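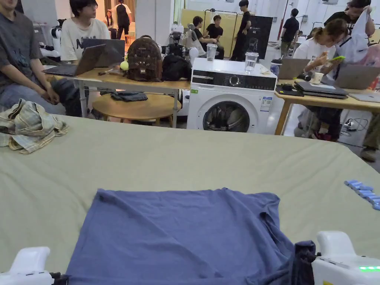
Blue T-shirt on the folding table, grippers either side, check shirt waiting its turn.

Folding Operators and Line Minders wanted – Marmont, Nomdale site

We wash, dry, fold and pack workwear and casual hire clothes for small firms. Marmont is bringing grippers into the folding room and the jobs in there are changing. We need people for the new jobs. Posted 2024-02-03, start before the end of February if you can.

What we are after

3 folding operators, days. 1 line minder, lates. No degree, no coding. If you have worked in a laundry, a shop stockroom, a kitchen, a care home, that all counts.

The work

Folding operators work with a pair of hand-held grippers. You lay the garment out flat, straighten the hem and sides, get the sleeves in, fold. Over and over, and done the same way each time so the system can learn from it. Target once you are up to speed is 800 garments a week per person. Not in your first weeks, don't panic.

T-shirts mostly. Shirts with buttons are slower and we count them seperately. Hoodies are still done by hand by the old team and will be for a while yet.

Line minder looks after the finished side. Clears jams, pulls out anything folded badly, refolds it, writes down what went wrong. The writing down matters, please only apply if you dont mind it. We use Bident for the log, a tablet thing, you will pick it up in a morning.

What changes for people already here

Asked a lot so putting it in the ad. There are 17 of us in the folding room now. Contracts stay as they are through the switch. Anyone on hand folding can move to grippers, to packing, or to line minding, with the training paid at normal rate. Some have moved already, some are not keen, both fine. Less standing at the hot end of the dryers, more looking at the same patch of green table. Wrists and shoulders get tired in a different way with grippers so we swap tasks every 40 minutes and that is a rule, supervisors included.

Quiet it is not. Washer going, people at laptops, people coming and going, somebody's lunch. If you need silence to concentrate say so early and we can talk about the late shift.

Hours and the rest

Days or lates, your choice if the numbers allow. Lates get a supplement. Breaks paid. Work shoes and T-shirts provided. Bus from Říha stops outside the gate, parking is limited – bikes go in the covered bit by the loading door.

Trial

Everyone does a paid trial session before we offer. You fold a small pile by hand, then the same pile with the grippers. We look at care more than speed. Bring glasses if you use them for close work. Long nails make the grippers awkward, no other rules on how you look.

How to apply

A few lines on what you have done and which shift you want. CV if you have one, no covering letter. Hand it in at the Nomdale gate office or send it through the jobs form on this site, marked for Peter Jelínek, folding room. Peter reads them all himself so give him a few days to get back to you. Say which job, operator or minder. You can put both.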